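Section 4: Hanging the curtains and laying out the table

Read this section once the Skaven table has been levelled and its feet locked (Section 3). You will need the curtain pack, part 229, the bag of brackets and clamps, a tape measure, a soft pencil and a clothes steamer. Allow an afternoon if the fabric has been folded in its bag for a long time.

4.1 Before you start

Wipe the black table top with a dry cloth. Do not use spray polish, which leaves a sheen that shows under the lamps.

Take the curtains out of the bag and lay them over a clean chair. Steam out the fold lines from the back of the cloth.

Caution: Do not iron the curtains. Direct heat marks the fabric and the marks cannot be removed.

4.2 Brackets and clamps

1. Fix the three small brackets along the rear edge of the table, one at each corner and one in the centre. Finger-tighten only at this stage.
2. Fit the upper clamps for the side curtains, one on the left and one on the right. Keep both at the same height.
3. Run the two thin cables from the top centre down towards the rear corners of the table, crossing them to make an X. Take up the slack by hand.
4. Go back to the rear brackets and tighten them, starting with the centre one.

Note: Overtightened cables pull the upper clamps inwards and the side curtains will then hang in a curve. If you can see a curve, let each cable out a little and check again.

4.3 Curtains

1. Hang the back curtain first. It has a seam down the middle, and the seam should meet the rear edge of the table at the centre bracket.
2. Hang the left and right curtains. Each should overlap the back curtain by 50 mm at the corner.
3. Stand at the open side and look for daylight at the corners. Close any gap by sliding the side curtain back.
4. Leave the curtains to hang overnight before trimming the hems. New cloth drops slightly.

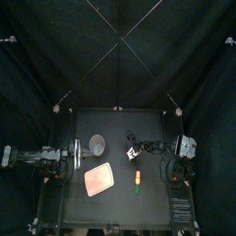 Figure 4-1. Curtains hung on three sides, with the seam running down the middle of the back curtain.

Check the seam against a plumb line if it looks crooked. A leaning seam generally comes from uneven spacing of the hooks, and moving one hook along the rail will put it right. Tables supplied from the Flesthorpe workshop have spare hooks taped under the top.

4.4 Cups and small items

The table is meant for small, light things: cups, toy fruit and vegetables, play figures, blocks. Clear plastic cups are hard to see against black when viewed from the open side, so set them down before anything else and keep them at least 100 mm in from the edge.

1. Put out the cups.
2. Put out the small items, no more than 8 at a time.
3. Keep the rest in their tray outside the curtains.
4. At the end of the session, return everything to the tray and shake out the cups.

Caution: Small toys are a choking hazard. Keep the tray out of reach of young children.

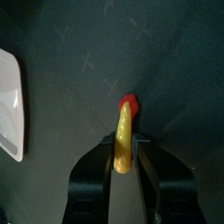 Lamp position makes more difference to small shiny items than to anything else on the table. Set the lamps up with one glossy piece in view and leave the matt pieces until afterwards. The yellow toy with the lumpy red cap is a good one to work with: its body picks up white reflections down the left side, and lower down, where it sits in shadow, the yellow goes to a warmer golden orange. Lower the lamp a little at a time and look again after each change. If the colour at the bottom of a piece matters for your work, turn the piece before you move the lamp.

Note: Fingerprints also show as bright patches. Wash plastic items in warm water with a little washing-up liquid and let them dry on a rack.

4.5 Care of the cloth

Dust shows quickly on black. Go over the curtains with a lint roller, working from the top down, and do the seam last. The Quiambao brush supplied with earlier tables may be used on the table top but is too stiff for the fabric.

The curtains can be sponged with cold water. For replacement cloth, order part 229 and state whether you have the standard or the Skullell rail, as the hooks differ.

Go on to Section 5 for lamp brackets.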